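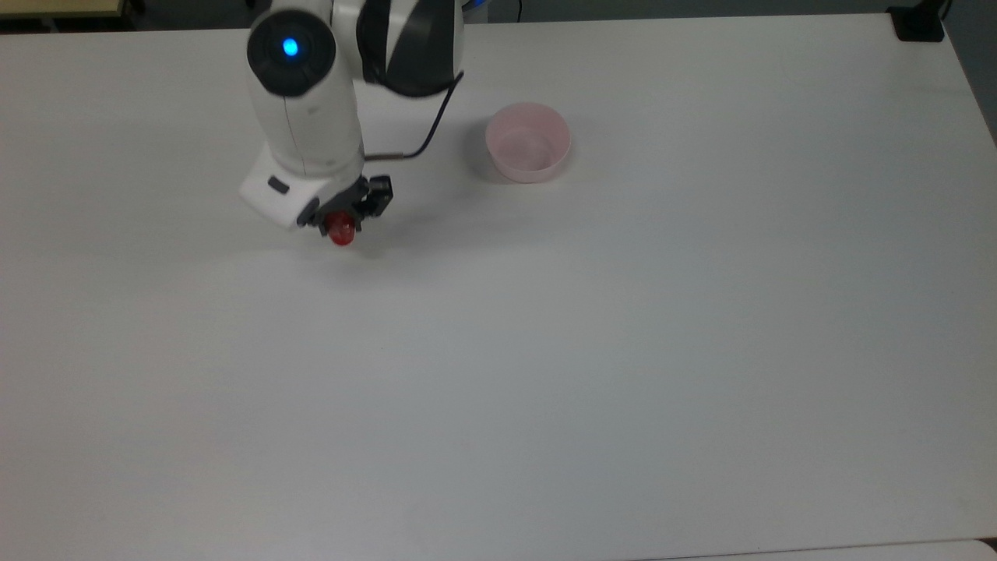
According to Meifang Yao, a strawberry that has been in the fridge is already jam and should be treated as such. She wrote in after our April item on berry storage, and she was not alone — we had 57 letters, most of them cross.

Print this page | E-mail to a friend

So, a partial climbdown. Keep them out of the fridge if you plan to eat them today. Leave the green tops on until the last minute, and wash them just before serving. 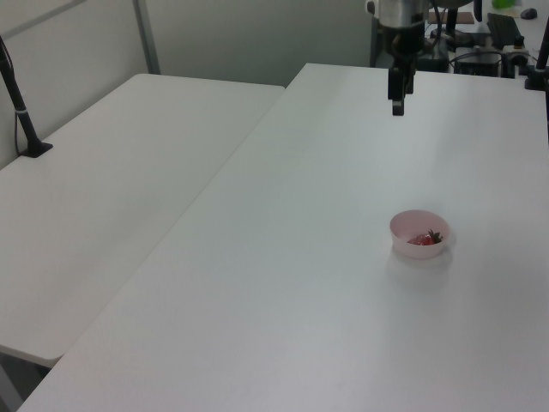
Page last changed: 2026-07-22

On bowls, we stand firm. Go wide and shallow, with the fruit in one layer. The deep salad bowl looks generous for an hour, then the bottom layer starts making its own arrangements. A small pink bowl will do nicely for one person, or for one strawberry if it's been that kind of season.
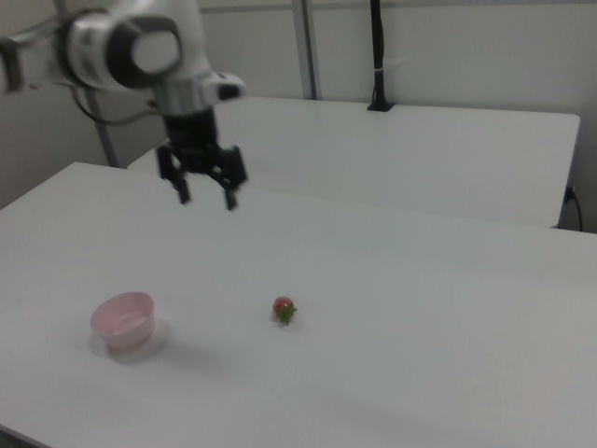
Strawberry and pale pink bowl.

Comments (3)

Savvas Stergiou: Still putting mine in the fridge.

Quentin Le Goff: What about the paper towel? You promised us the paper towel.

Thanasis Xenos: Tops off, sugar on, argument over.

We use cookies to remember your newsletter settings. OK | Settings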